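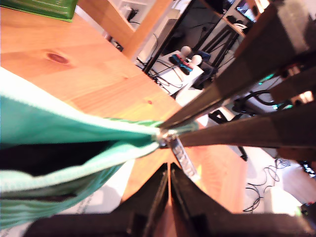 Kenza Fawzy had given up on zips. After two seasons of trying to get a pair of robot arms to open small cloth bags, she told us, her team had started quietly swapping the zipped ones for drawstrings. "We'd more or less decided zips were somebody else's problem," she said. "Then the Bondden fingers came on a Tuesday and we were back on zips by the afternoon."

We at Zirkorholm have been waiting a long time to hear something like that, and we are very pleased to say that the Bondden soft-goods kit goes on general sale in July.

Bondden is a set of long, narrow gripper fingers and a practice pack for teams who teach two-armed robots to handle cloth, bags, pouches and fastenings. It fits the Laaksonen wrist plate straight from the box, and an adapter for other common wrists is included. There is no new controller to buy. If your arms open and close today, they will open and close with Bondden on them.

The trouble with a zip is that it needs two quite different grips at once. One hand has to keep hold of soft fabric that folds away the moment you press on it, and the other has to find a thin metal pull, get hold of it flat and draw it along a line that keeps bending. Wide fingers cover up the very thing they're reaching for. Bondden's taper to a tip 7 mm across, so the operator (or the wrist camera, if the robot is working alone) can still see the pull while the fingers close on it.

We also spent far longer than planned on the inside faces. Early versions had a deep ribbed pattern that held cloth beautifully and let metal slip out sideways. The final pattern is much finer, and it was Ghizlane Ait Ali in our workshop who cut the first one by hand, late on, with the milling machine already booked for something else. We still have that pair on a shelf.

The practice pack is the part we've enjoyed most. It holds 132 task cards, sorted from easy to maddening, and a bag of everyday soft things to use with them: pouches, pencil cases, a child's coat sleeve, a cushion cover with a hidden zip that has beaten most of the people in this building. Each card gives a starting position, a finish and a few lines on what tends to go wrong. You can work through them in order or pull one out at random on a slow afternoon, which is how most of us seem to use them!

During the trial, teams recorded 548 practice runs with the kit and sent us their notes. Plenty of those runs failed, and the notes on the failures were the most useful post we had all year. Two things changed as a result. The fingertips are now replaceable without taking off the whole finger, and the cards for very light fabric have moved towards the back of the pack, where they belong.

Some limits, so that you can plan. The fingers are made for light work and shouldn't be used to lift anything over 400 g. They don't like wet cloth. Very small pulls, of the sort found on doll's clothes and some purses, are still hit and miss, and we'd love to hear from anyone who gets them working well.

"I like that it's dull to set up," Kenza Fawzy added. "Four screws each side, run the calibration, get on with it. My students had it going before I'd found the leaflet."

The kit will be stocked by Fukeck, who will also handle spare tips and repairs. Schools and colleges can ask for the practice pack without the fingers, and teams who took part in the trial will get the revised cards free of charge. There is nothing to send back.

Ghizlane Ait Ali will be running open bench sessions at the Zirkorholm workshop through July, starting at 10 a.m. Bring your own bag, coat or pencil case and have a go on the arms. Places are free but the room is small, so please write ahead to the Zirkorholm press desk, who can also arrange loan kits for review and answer technical questions.

132 shares
7 comments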